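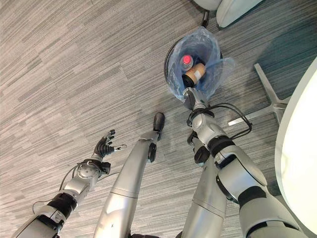
At nine in the morning the first job on the sheet is rubbish. It will be rubbish until lunch, and tomorrow it will be rubbish again with the furniture moved.

Thongchai Ruangrit runs the collection floor at Selell, which has taken over the ground level of a former insurance office in Sakstead. The company wants a humanoid that can tidy waiting rooms and staff lounges after hours. To get there it needs examples, and the examples come from people. An operator moves, the robot follows, and everything the robot sees and does is written to disk along with a line of plain text saying what the task was.

Each attempt is called an episode. The current set is named Limo, after a colleague's dog, and when I visited in March it held 428 episodes of bottles and cups going into or coming out of a wastebasket. Ruangrit keeps the tally on a whiteboard next to the kettle.

"People ask when the robot starts doing it by itself," he says. "I tell them to ask me when the board's full."

The work is slower than it sounds. A good operator will finish an episode in 42 seconds. A bad one can take several minutes and end with a cup under a chair. Both are kept, but the second goes into a separate folder, and an episode in that folder needs a note saying where it went wrong. The notes are short. "Grip too high on cup." "Caught liner." "Looked away."

The liner gives more trouble than anything else. A thin plastic bag changes shape each time something touches it, and it can hide the rim of the basket or cling to whatever is going in. Early on, the team tried collecting without one because the results were tidier. The model trained on those episodes did well in the test room and poorly in the first real lounge it was shown, where the bins all had bags in them. They threw out a fortnight of work and started again with liners.

Dennis Mussa was hired as an operator after eleven years driving a forklift. He says the two jobs have a fair bit in common. You learn where the ends of the machine are without looking at them, and you learn to stop before you need to. What took him longest was the head. The learning system is given the view from the robot's head camera, so if the operator forgets to keep the bin in sight, the arm may do everything correctly and the episode is still not much use. 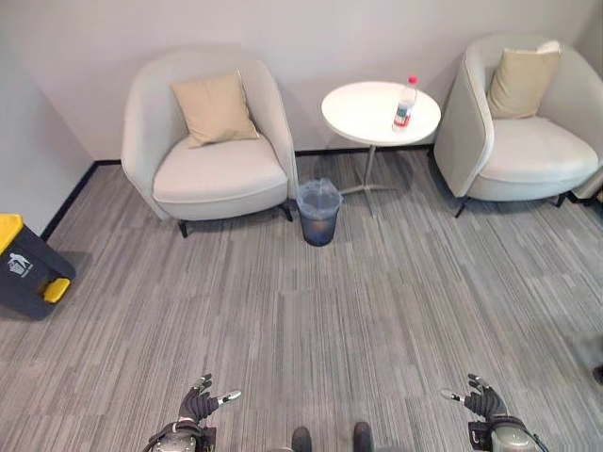 The furniture is plain on purpose. Armchairs and a small table are what most of Selell's trial customers have, and they create the sort of clutter that matters: curved edges, low legs, a table base that spreads out across the carpet at foot height. After every 10 episodes the crew changes something. A chair is turned, the wastebasket goes to the other side of the table, a bottle is put down closer to the edge. Ruangrit has a printed list of 33 arrangements and does not let anyone make up their own before the list is done. Left to choose, he says, people put the bin where it is easy to reach.

Labelling happens in the afternoon. Two people watch the morning's recordings and mark the moment of each grasp and each release. The tool they use, Mfaume, was written in-house and looks it. It crashes if you press the space bar twice. Mussa does a shift on it once a week and thinks every operator should, as he only noticed how often he hesitated above the basket when he had to mark it on a timeline.

Whether all this adds up to a robot that can be left alone in a lounge overnight is still an open question. The latest model handles bottles better than paper cups, which can crush if the grip is too firm. The next block of episodes will be mostly cups, along with some that have already been squashed.

Mussa has been saving them from the lunchroom. There is a carton of them by the back door, sorted by size, and he has asked the cleaners to leave it where it is.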